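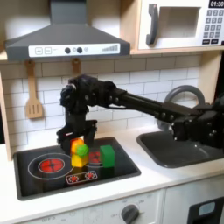 Page last changed: 23/01/2020

Asuva: Frequently Asked Questions

The questions below were received by the Manipulation Group at the Ceturden Institute after the release of the Asuva technical report. Answers are maintained by Mererid Nicholas and Shayne Dunstan. Questions about licensing are answered on a separate page.

What is Asuva?

Asuva is a method for training one robot arm controller on many short household tasks at once. The controller receives a camera view of the current state and a second view of the desired state, and produces arm motions intended to bring the first closer to the second. It does not receive a written instruction or a task number.

What is Isah, and how does it differ from Asuva?

Isah is the collection of recorded demonstrations on which Asuva was trained. It contains 3135 demonstrations, all given by human operators through remote control of the arm. Isah may be used without Asuva, and two groups outside the Institute have already done so.

Why was a toy kitchen chosen?

The arm has a short reach and a small payload. A child-sized kitchen places the cooktop, the sink and the counter within that reach, and the objects are light enough to be lifted safely. The unit is also inexpensive to replace. Results obtained on it should not be read as results for a full-sized kitchen.

Which tasks are covered?

The report groups the tasks into 4 families: stacking and unstacking, moving objects between surfaces, placing objects in the sink, and sliding objects to a marked spot. Operation of doors and knobs was recorded for Isah but left out of the evaluation.

How is a goal specified?

A goal is a single still view of the finished arrangement, taken from the same camera position as the controller's own input. During training, goals are chosen automatically from later moments in the same demonstration, so no hand labeling is needed. At test time an operator sets up the arrangement, records the goal and then resets the objects. 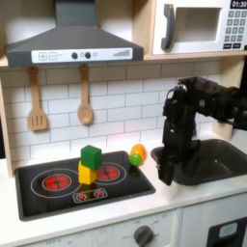 Does the arm's position in the goal view matter?

Early versions of Asuva paid too much attention to where the arm appeared in the goal and too little to the objects. Dwynwen Ellis traced the fault to the training goals, in which the gripper was nearly always beside the object it had last released. The present version is trained with goals drawn from a wider range of moments. Consider an arrangement in which the green cube rests on the yellow block while the empty gripper hovers over the sink: the controller should treat the stack as the part to be reproduced, and a copy of the arm pose alone is scored as a failure. The orange and the green ball near the back corner of the cooktop are handled in the same way as the blocks. If they appear in the goal, their positions are scored too.

How was the method evaluated?

The evaluation consisted of 361 trials, carried out at our Clarkavthorpe site by operators who had not taken part in training the controller. Each trial ended when the operator judged the goal to be met or when the time limit ran out. Zahira Tuhumury reviewed the recordings of disputed trials, and her decision was final.

What are the known failures?

The most frequent failure is a block released slightly too high, which then tips off the one beneath it. The second is confusion between objects of similar color, mainly when one hides part of another from the camera. The controller also has no means of reporting that a goal is out of reach. It will continue to try until the time limit.

Were the results repeated with different random seeds?

Yes. Training was repeated with 4 seeds. The variation between them was small for moving and sliding, and larger for stacking. Full tables are given in the appendix to the report.

Can Asuva be used with a different arm?

This has not been tested. The arm motions are expressed as changes in gripper position – not as joint angles – and a transfer may be possible, but we make no claim about it.

When will the code be available?

The training code is under internal review and is expected in February. The Isah demonstrations can be requested now.

Whom should I contact?

Requests for data should be sent to Ffion Bowen at the Institute's research office. Please state your institution and the intended use. Corrections to this page may be sent to the same office.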